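Murano Cooler Manual – Section 3: Setting Up the Display Cooler for Cut Flowers

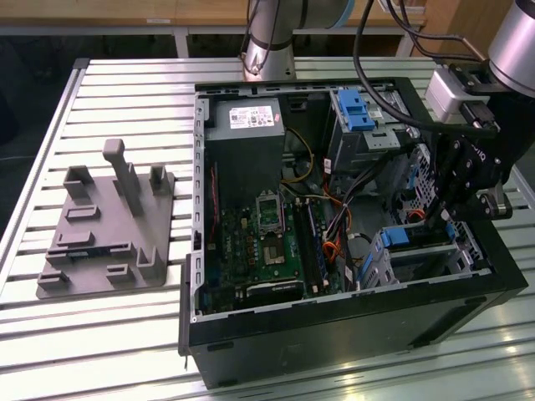
How long should the cooler run before flowers go in?
Run it empty, with the doors closed, until the display has held the set temperature overnight. A cooler loaded too early takes much longer to pull down, and the first buckets will sit warm in the meantime.

This section covers placement, first start, humidity, loading and routine care of the two-door Murano cooler in a retail flower shop. Wall anchoring and the optional Doolan shelf kit are covered in Section 4. Read all cautions before connecting power.

3.1 Placement

1. Choose a level spot away from outside doors, heating vents and direct sun. Afternoon sun through a shop window is the most common cause of a cooler that never reaches its set point.

2. Leave a clear gap behind the cabinet and above it. The minimum gap for your cabinet is printed on the label inside the left door. Do not stack ribbon, vases or boxes on top of the cabinet.

3. Turn the front feet until the doors swing closed without help from half open. Check with a level in both directions.

4. If the cooler was laid down during delivery, stand it upright and leave it overnight before connecting power.

Caution: Two people are needed to move the cabinet. Do not pull it by the door handles.

Caution: Do not use an extension cord or a power strip. Connect the cooler to its own grounded outlet.

3.2 First start

1. Wipe the interior with a soft cloth and mild dish soap. Rinse with clean water and dry. Do not use bleach on the door seals.

2. Slide the drain pan into the rails under the cabinet until it stops.

3. Connect power and press the On key. The fan starts first. The compressor starts after a short delay.

4. Hold the Set key until the number blinks. Use the arrow keys to choose 36 °F for roses, carnations, tulips and most mixed bouquets. Press Set again to save.

5. Close both doors and leave the cooler to run as described at the start of this section.

6. Place a separate thermometer in a glass of water on the middle shelf. Compare it with the display before loading. If the two differ by more than 2 degrees, adjust the offset as described in Section 6.

Note: The display shows air temperature near the return vent. It rises each time a door is opened and falls again soon after. The thermometer in water gives a better idea of stem temperature.

Note: Anthuriums, orchids, birds of paradise and most other tropical flowers are damaged at this setting. Keep them outside the cooler in a room between 55 and 60 °F. Damage shows as dark or glassy patches and may not appear until the flowers are already with the customer.

3.3 Humidity

Flowers lose water quickly in dry moving air. The Murano uses a wide coil and a slow fan to limit drying, but the reading still depends on how the cabinet is loaded and how often the doors are opened.

1. Hang the humidity gauge on the hook at the rear of the middle shelf, clear of the fan outlet.

2. Read the gauge after the doors have been closed for an hour. The working range is 80 to 90 percent.

3. If the reading is low, check the door seals first. Close a strip of paper in the door and pull. It should drag along the full length of the seal.

4. If the seals are good and the reading is still low, fit the Bakano humidity tray on the bottom shelf and fill it with clean water to the line.

5. If the reading stays above the range and water forms on petals, remove the tray and check that the drain is open. Gray mold on roses and lisianthus usually starts on wet petals.

Caution: Do not mist flowers inside the cabinet. Standing water on the fan housing can reach the wiring.

3.4 Loading

1. Clean every bucket before use, including the outside of the base. Rinse off all cleaner.

2. Fill buckets with cool water and flower food, measured to the directions on the packet. A weak mix feeds bacteria without holding them back, and is worse than plain water.

3. Strip any leaves that would sit below the water line. Recut stems with a sharp knife or clean shears.

4. Let newly delivered flowers drink at room temperature first if the heads are limp. Otherwise place them in the cooler as soon as they are cut and in water.

5. Put tall buckets at the back and finished arrangements on the shelves. Keep flower heads below the load line marked on the side wall.

6. Leave a hand's width between buckets and the rear panel. Blocked air will freeze stems at the back while the front runs warm.

7. Mark each bucket with the delivery date, for example 21st July, and move older stock to the front.

Caution: Do not store fruit, or anyone's lunch, in the flower cooler. Apples, pears and bananas give off ethylene gas, which makes carnations close and delphinium drop its petals.

Note: Freshly cut daffodils release a sap that shortens the life of other flowers. Hold them in their own bucket for several hours before mixing, and do not recut them afterward.

3.5 Shelves

Each shelf is rated for an evenly spread load of 196 pounds. Water is heavy, and a row of full glass vases adds up quickly. Place the largest vases on the bottom shelf.

1. Fit 4 clips per shelf, all at the same height.

2. Lower the shelf onto the rear clips first, then the front.

3. Press down on each corner. If one corner rocks, a clip is not fully seated.

Caution: Never change shelf height with vases on the shelf below.

3.6 Routine care

Daily: Remove fallen petals and leaves from the floor of the cabinet. Check the thermometer and write down the reading. Empty any bucket with cloudy water.

Weekly: Wash the shelves and floor. Wipe the door seals with a damp cloth, including the folds. Empty and rinse the Bakano tray if one is fitted.

Monthly: Switch off the power and brush the dust from the condenser, working in the direction of the fins. Shops that cut a lot of dried grass or pampas should do this twice a month – the fluff packs tight against the coil.

Before the holiday season: Arrange a service visit in November. Ask for the door heaters and the defrost timer to be checked along with the coil.

3.7 If the temperature does not hold

Display reads high in the afternoon only: Check for sun on the glass or a nearby heater.

Display reads high all day: Clean the condenser. Check the gap behind the cabinet and the door seals.

Frost on the rear panel: Check that both doors close fully and that no bucket touches the panel. Run a manual defrost by holding the Defrost key until the fan stops.

Water on the floor: Check that the drain pan is pushed in all the way and that no leaves are caught in the drain opening.

Compressor does not start: Wait for the start delay to end. If it still does not start, switch off and move the stock to another cooler before calling for service.

Service calls are handled by Prarelent. Have the serial number and your last week of temperature readings ready. Questions about this manual can be sent to Maxine Bright in the technical writing office.

Continue to Section 4: Wall Anchors and the Doolan Shelf Kit.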